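Flerstead Station Precinct: your questions, our answers

Residents' questions about the rezoning of the old rail yards keep landing in our inbox, so Lorne Caron has gone through the plan and the developer's handouts and written up what he found. He isn't a planner. He has lived two streets from the yards for a long time and has read a lot of brochures.

Last updated 19 November 2025

What is being proposed?

A new neighbourhood centre on the former rail lands between Vaughan Street and the creek. The developer, Graklow, wants two residential towers, a row of shops, a hotel and what it calls a "civic heart". On the drawings the civic heart is a paved area with trees in planters.

Who designed it?

A firm called Lekard. Their design statement says the brick arches are inspired by the old engine shed. The engine shed had one arch, and it was demolished to make room for the sales centre.

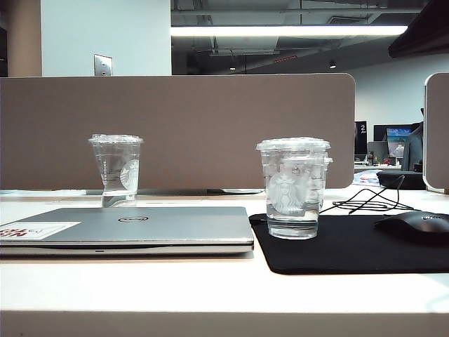
How many homes will be built?

The application says 200. Of those, 85 are described as "attainable", a word the zoning bylaw doesn't define. We asked for a price range and were told it would depend on market conditions.

Will the creek be uncovered?

Maybe. The colour renderings show open water with people sitting beside it. The written application shows a "water feature subject to feasibility". If you only have time to read one of these, read the written one, as that's what council votes on.

What about parking and traffic?

The traffic study assumes most new residents will walk or take the bus. The bus comes once an hour and stops running after supper. The counts were also done in February, when half the town stays home if it can. We'd like to see a count from summer before believing any of it.

Is the hotel certain?

No. It's in phase two, and no operator has been named. The phasing schedule lets Graklow finish the towers first and come back to council if the hotel "proves unviable". What would go on that lot instead is not stated.
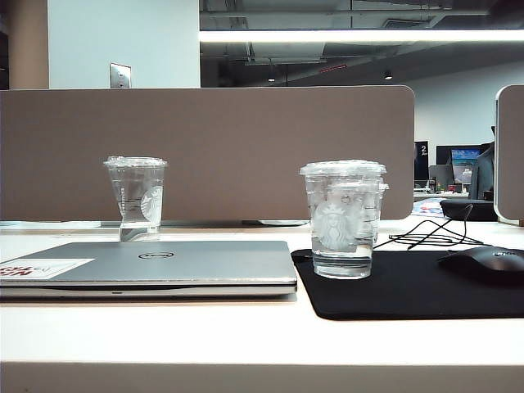

Reading time: 2 minutes

Does the old street grid come back?

Partly. Two of the lost lanes reappear on the plan, both as private roads with public access. That means the owner can close them, for maintenance or for events. Ask how often, and ask to have the answer written into the agreement.

How tall are the towers?

Over 100 feet on the Vaughan Street side. The shadow drawings are for noon in June, which is about as flattering an hour as you could pick. Winter drawings have been requested.

Are you against the project?

Some of us are. Others would be happy to see anything built on a lot that has been gravel and weeds for years. We all want the promises in the pictures to match the ones in the agreement.

How do I comment?

Write to the town clerk and put the words "Station Precinct" in the subject line. Comments left at the sales centre go to the developer, and we could find no rule requiring them to be passed on to council.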